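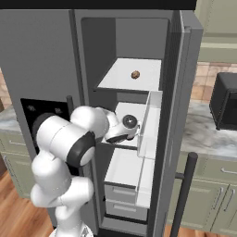
The woman who runs the leftovers desk at Darnach does not like the word "leftovers." She prefers "food," on the grounds that it was food last night and has done nothing since to lose the title.

Darnach is a cooking school on the second floor of the old Otometti building, above a shop that sells lamps. For 13 years she has taught an evening class there on using up what people already have at home. The fee includes dinner, and dinner depends on what the students bring.

"In November we had nine people and seven of them brought half a cabbage," she says. "So we had cabbage. I've had worse nights. I've had the night of the hummus."

She keeps a notebook of everything students admit to throwing out. The list stands at 1108 entries, and she reads from it with the calm of a court clerk. Parsley is the usual culprit. "They buy a bunch the size of a wedding bouquet for a recipe that wants a spoonful. Then they put it in the drawer and wait for it to become somebody else's problem."

Her own rules are few. Put the old things in front. Write the date on the lid, "and not in your head, your head is full." Cook once a week without shopping first, even if the result is odd. She once served her sister rice with pickles and a fried egg, three nights running, and they are still on speaking terms - mostly by phone.

I ask about the printed dates on packages, and she sighs in a way that suggests I am not the first.

"People will keep a jar of mustard through two apartments and a divorce, and then panic over a yogurt. I can't explain it. I teach soup."

Soup is week four. It takes 30 minutes, or most of the evening if the class starts arguing about potatoes. She is firmly on the side of potatoes.

Before I leave she asks what I have at home. I tell her half a lemon and some parsley. She reaches for the notebook.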